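Wearing It Out
2023-06-24 | By Delia Urrutia

I own one good black sweater, and I've been trying to ruin it for 17 years. I bought it in Rodton, at a shop that also sold fishing line and birthday candles, and I paid 25 dollars, which felt like a lot that month. The elbows went first. Then the left cuff, then a moth had a go at the collar (I took that one personally).

Every time, I mended it, badly at first, with the wrong thread. And somewhere along the way I got hooked on mending, and now I'm the person at dinner looking at your buttonholes. Sorry! 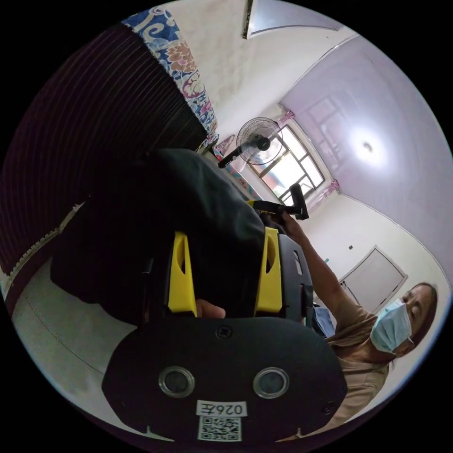
4 min read

I learned most of what I know from Nomvula Masilela, who runs a repair table above the hardware store in Wogan. She took one look at my elbow and laughed out loud. "You sewed it like a mailbag," she said. Then she cut the whole patch out, handed me a darning needle and went off to make tea.

Darning is weaving, really. You lay threads one way across the hole, then go over and under them the other way, and you start well out in the healthy part of the knit. I pulled everything too tight for the first year, so my socks had little puckers like belly buttons. Wool forgives you. Cotton jersey doesn't, and I still put off anything stretchy until July, when I have more daylight and more patience.

Black is the worst color to mend, by the way. You can't see your stitches at night, and there are more blacks than you'd think - greenish ones, brownish ones, that purple one that only shows up outdoors. I carry the garment over to the window and match it there. 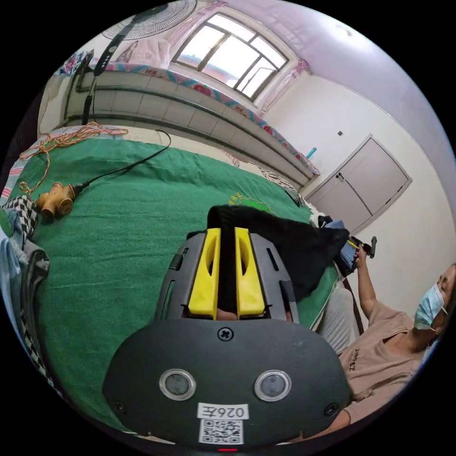

Last updated: 2 weeks after first posting

Fatima Mabaso, another regular at the table, goes the opposite way and mends everything in orange. Her husband's work pants look like a road map. I was snooty about it until she fixed the pocket of my old coat while I was arguing with somebody about zippers, and now I get more compliments on that pocket than on the rest of my clothes put together.

My own mending happens at home in the evening, with the radio on and my feet up. I lose needles constantly. I've tried a magnet, a pincushion and a strict talking-to, and I still find them with my knee.

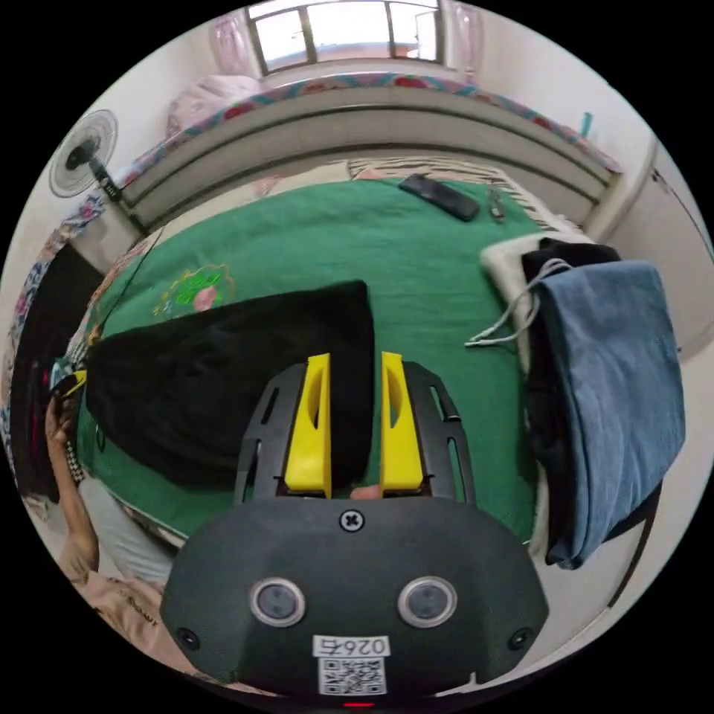

The green bedspread.

The sweater's left elbow is now more darn than sweater, and I've started on the hem.

Contact the editors | © 2023 Sorelness Magazine | Back to top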